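Gestion des stocks — notes du cours 3
Avril 2024

Bon, on reprend là où on s'était arrêtés, avec la question du stock de sécurité. J'ai vu passer pas mal de copies où la formule était juste et le résultat absurde, alors je reviens dessus avant d'attaquer l'inventaire.

1. Le point de commande

Reprenez le cas Astex (le grossiste en jouets du premier TD). L'entrepôt d'Irkholm expédie 88 pièces par jour d'une même référence et le fournisseur, Rudik, livre en 3 jours. Pendant ce délai on va donc sortir 264 pièces. Si je commande quand il m'en reste 264, je tombe à zéro pile le jour de la livraison — très joli sur le papier, et franchement dangereux dès que le camion prend du retard !

On ajoute donc un stock de sécurité. Dans l'énoncé il vaut 690 pièces, ce qui donne un point de commande de 954. Beaucoup d'entre vous ont trouvé ça énorme et vous avez raison : ça fait presque huit jours de ventes immobilisés. Gardez ce chiffre, on le discutera au prochain TD.

2. Physique contre théorique

Le stock théorique, c'est celui du logiciel. Le stock physique, c'est celui qu'on trouve en allant voir. Les deux divergent toujours un peu : erreurs de saisie, vols, casse, retours mal enregistrés. J'insiste sur les retours (la moitié des questions d'examen tourne autour de ça). Un article retourné est bien présent physiquement, mais il n'est pas forcément vendable. Une peluche jaune avec une tache sombre sur la tête, vous la comptez où ? Dans le stock physique, oui. Dans le stock disponible, non, tant que personne n'a décidé de son sort : nettoyage, déstockage ou mise au rebut. 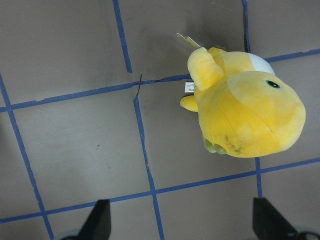 3. L'inventaire tournant

Au lieu de tout fermer une fois par an, on compte un petit groupe de références chaque semaine. Les A souvent, les C rarement. Chez Bhuiyan, notre deuxième cas, les A passent tous les mois et je vous demande de bâtir le calendrier complet.

Pour la prochaine fois : relire la partie ABC du polycopié, finir le tableau Bhuiyan et apporter une calculatrice (pas le téléphone, merci).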